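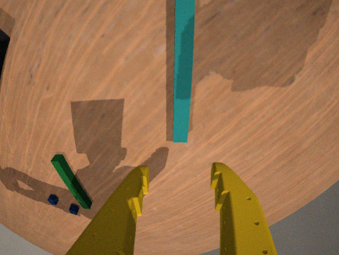

The tabletop in Skalik, seen from just over the gripper, with the green stick and the two blue cubes still to be tidied.

Those of you who came along in September may remember Reiko Oda promising that the practice package would be ready "before the next lot of daffodils", and I am very pleased to say she has kept her word, give or take a daffodil. Skalik, the simulated tabletop trainer from Dirkell, is now open to all members at Gruratthorpe, and I have spent a happy (and rather too long) fortnight with it.

The idea is simple enough. You get a yellow arm, a wooden table and a handful of small things to pick up and put down, all on your own computer, and you drive the arm yourself or write a little routine and let it have a go. There are 10 starter tasks, most of them sorting and lining up, and they get harder more quickly than I had bargained for. I was very proud of myself until the fourth!

What I liked best was being able to change the view. Working close over the fingers is lovely for judging a gap, though the shadows on the wood do take a bit of getting used to - I kept steering by the shadow of the gripper and missing by a whisker. Switching to the room view helps no end when you have lost track of which way the arm is bent.

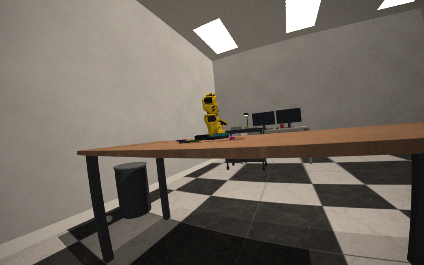 The room view, with the arm folded up on its base plate and the desk and monitors behind.

My grumbles are small ones. The handbook runs to 227 pages and the index is poor, so do keep a pencil by you, and my elderly laptop got very warm on the later tasks. Reiko tells me the Sugawara add-on, with a second arm and a fresh set of tasks, will follow once Dirkell have finished testing it.

A single licence costs £227 for the year, or £500 if you would like to share it among a club or a classroom. Members can try it free for 2 weeks first, and I would urge you to do just that. Ask for Reiko at the Gruratthorpe front desk and she will set you up with a login.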